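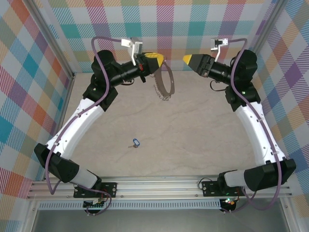
## Session 2: Recording demonstrations

Task set for this unit: two-arm handling of small items – straps, chains, keys with tags. Items on the surface that an arm isn't holding stay in the episode.

- Start recording before either arm moves.
- Keep the idle gripper closed until it is needed.
- Vary where the key lies between episodes.
- Mark failed grasps as failed. Don't delete them.

The Pirine set has 1,127 episodes, of which 394 use a hanging object. Henok Ejigu wants more than 700 of those before we train again.

Reading for next time: Martim Henriques's notes on labeling handovers – sections on timing only.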